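Hendanby Bowl Set, README

Hello and welcome! If you have just picked up the Hendanby practice kit for two-arm tabletop setups, this file should tell you most of what you'll want to know before you start. It covers the bowl set only. The cup set has its own README, which Jolien Bosman is still finishing (sorry, it's coming in July).

What you get

The download holds 36 recorded sessions of a robot arm working with bowls on a table, plus the task sheets and the settings we used ourselves. 20 of the sessions are stacking and the rest are a mix of picking up, moving and putting back on the shelf. Each session sits in its own folder with a short notes file, and please do read the notes - Stela Olteanu wrote them with a lot of care, and they'll save you some head-scratching later. 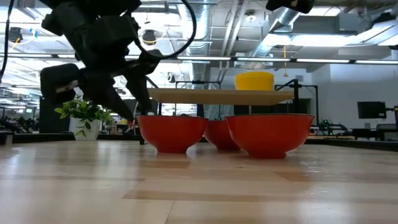 Three red bowls on the table, with the yellow stack on the shelf behind.

Getting started

Unpack the folder anywhere you like, open settings.txt and put in the height of your own table. Then run the short check in the tools folder. It takes 10 minutes or so on a slow laptop, and it will grumble if a file is missing. Start with the slow sessions, which are much kinder to a new setup.

Known problems

Session 11 has a gap in the joint readings near the end. Shiny tabletops can confuse depth readings, so do try a matte cloth if your results look odd. We haven't tested the kit with glass bowls at all, and we'd love to hear from anyone who has!

Changes

19th February: new task sheets, and the gripper speeds are now in one file.

Questions and contact

Write to Lucinda Gallagher at the Nuroveo kit desk. She answers everything, though Mondays can be slow.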